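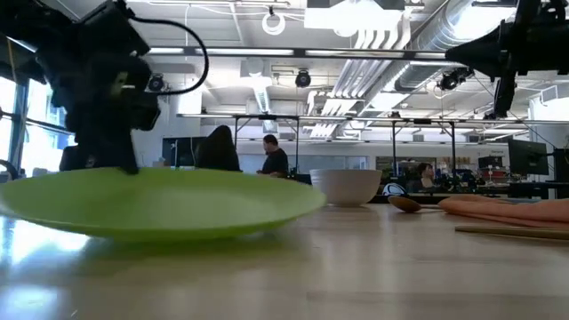

Table-setting station, two-arm configuration, with plate, bowl, spoon and napkin.

Flikesari Household Tasks Program
Interim report to the Kodia Fund, period ending December
Submitted by Roxana Bermúdez, Program Lead

1. Work completed

The grant supports a study of whether two-arm machines can carry out ordinary kitchen and dining chores without help. During this period the team concentrated on setting a single place at a table. A total of 1,324 trials were run, of which 509 ended with every item in an acceptable position and no intervention by the operator.

Plates and bowls are handled with reasonable consistency. Flatware remains the main source of failure. Thin handles lying flat on wood are difficult to grasp, and a fork that turns slightly in the gripper is usually set down crooked. Cloth napkins were moved but not folded by the machine; folding is scheduled for the next period.
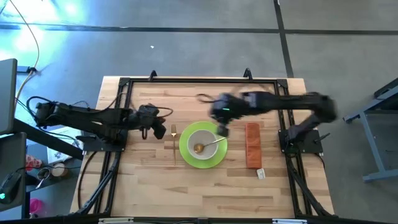
Place setting with the bowl on the plate, fork at left and napkin at right.

2. Assessment

The system is not ready for use in a home. A person sets the same place in a few seconds, while the median successful trial took 149 seconds. Bradley Cheetham's review of the failed trials found that most errors occurred at first contact with an object, and that the arms seldom recovered from a poor grasp. Performance also fell when unfamiliar dishes were introduced.

3. Variance from plan

The clearing and stacking task was to begin this period and has been deferred. Canan Keskin has revised the schedule accordingly. No change to the total budget is requested.

4. Next period

The team will run 300 further trials limited to forks and spoons, under the direction of Melahat Öztürkmen. Results will be reported separately for familiar and unfamiliar items, as the Fund requested in its last review.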